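Chapter 3
Bases, Poles and Other People's Floors
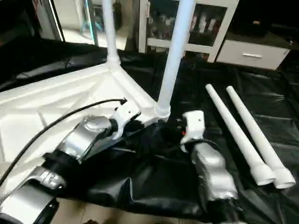 Flat-packed shelving is the first thing most students of this course will ever build, and for a fair number it will also be the first thing they fall out with. A plastic stand asks very little of its owner. It has a base, a set of poles and a place for each pole to go. From these modest ingredients the public has produced a remarkable range of leaning objects.

When the Fasovcombe repair desk opened its books to Sølve Hellström, she found 644 complaints about wobbly shelves. In 68 of them a part was broken. The rest concerned poles that had not been pushed home, poles put in at a slant and forced, and one unit assembled upside down and used that way for two winters by a man who thought it rather handsome.

We begin, then, at the bottom. A base does two jobs: it spreads the load over the floor and it holds the poles upright. Ribs moulded into the plastic help it keep its shape without making it heavy. Sockets look after the poles, provided they are allowed to. A pole that leans in its socket at knee height will lean a good deal further at head height, and no amount of folded cardboard under one corner will talk it out of this.

Before fitting anything, put down a sheet. Plastic will do, though it wrinkles, and small parts enjoy a wrinkle. Lay the spare poles side by side with their connectors facing the same way. Eskil Eklund, whose notes on the old Masilela stand are reprinted at the end of this chapter, called this "the last tidy moment of the job", and he had built nearly 2935 of them.

By the end of the chapter you should be able to:

tell a push-fit socket from a threaded one before using force on either
set a pole upright and check it from two sides
explain why the second shelf goes on before the third
take the whole thing apart again, usually on a Friday

3.1 Reading the base

Turn the base over and look at its underside first.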